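Keeping a Fiddle Bow in Good Shape at Home

Most of the bows that come across my bench for repair are suffering from small things the owner could have put right in a couple of minutes. These notes cover the ordinary care of a wooden bow for violin, viola or cello. Carbon bows need most of the same treatment, apart from the worry about the stick warping.

Loosening the hair
Slacken the hair every time you put the bow away. Turn the button counterclockwise until the hair just goes soft and lies close to the stick, then stop. If you keep turning, the eyelet comes off the screw and the frog drops into your hand. When that happens, set the frog back in place, hold it snug against the stick and turn the button clockwise until it catches. Don't push on the screw to make it bite.

How tight to play
At playing tension the stick should still curve in toward the hair. A pencil should pass between the hair and the middle of the stick without much room to spare. In dry heated rooms the hair shortens, and a bow that was right at breakfast can be too tight by evening. Check it again before you play.

Rosin
A new rehair needs a lot of rosin, and an old one needs little. Four or five slow strokes are plenty for an hour of practice. If there is a white cloud when you start a note, skip the rosin for a day or 2. Turn the cake as you go so that it doesn't wear into a groove. 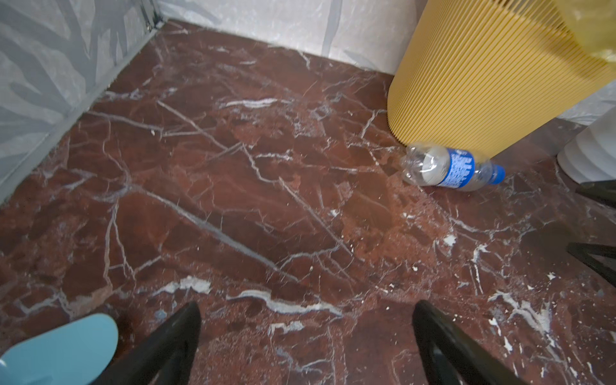
Wipe the stick with a dry cotton cloth after playing, and keep a separate cloth for the strings. Rosin dust left on varnish goes sticky, then hard, and then it has to be taken off in a shop. Keep alcohol away from the stick. It will lift the varnish the moment it touches.

Broken hairs
Cut a broken hair close to the ferrule and close to the tip with small scissors. Pulling it loosens the wedge and its neighbors soon follow. If most of the lost hairs are on one side, have the bow rehaired, as the uneven pull can bend the stick.

Sticky screws
A button that squeaks or turns hard wants a very small amount of paraffin wax on the threads. Take the screw all the way out, rub it once across a candle end and put it back. Oil soaks into the wood – don't use it. If the button spins and the frog stays put, the brass eyelet is worn out and needs replacing.

Bow bugs
Hairs that snap in a closed case, with a clean break and no playing, usually mean mites. Vacuum the case into the corners, leave it open in bright light for an afternoon, and do the same again a week later. Nisha Shakya, who taught me to rehair, kept a block of cedar in every case she owned. I do the same, though I vacuum as well.

Storage
Keep bows out of parked cars and away from radiators. In November, when the heat comes on, put a humidifier tube in the case and refill it when it feels light.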